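Okay, I promised a few of you a longer update on the example gathering, so get comfortable, this may take a few posts (you know how I am).

The short version is that we're teaching an arm to handle small wooden blocks, and the way it learns is by us giving it example after example after example. Our goal for this batch is 50 good ones. We have 13!

I know 13 sounds tiny. But every example starts with setting the blocks on the cloth in a fresh spot, and then we talk over the spot for longer than you'd believe. Natsumi Higuchi is wonderful at this. She'll say "a little closer together" and I'll say "they're already close," and off we go.

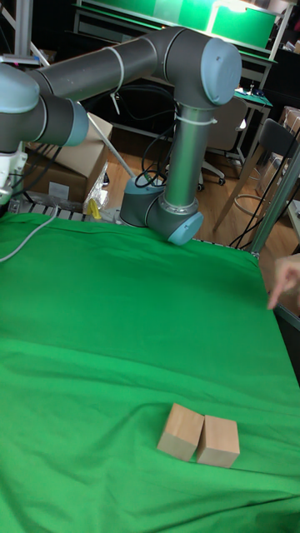
Miyazaki, 17 May 2026

Two blocks on the green cloth, nearly touching, and a hand pointing at the table, so you can guess how the talking goes. I've grown very fond of that cloth, wrinkles and all.

A few people asked whether we throw out the clumsy tries. We keep them in their own folder, which we named Wadetti during a very long evening, and the good ones go in Prustden. Please don't ask me what either word means, we just liked saying them.

Most of my notes are about starting positions. I'd been putting the blocks near the middle over and over without noticing, so now I write the spot down first and set them out second. It's slower, but the batch has so much more variety in it!

Next up is 3 blocks, once we get to 50 with this pair. Natsumi thinks it'll take us around two weeks. I'll post again when we're halfway, and if you've gathered examples like this yourself, I'd love to hear how you choose your spots.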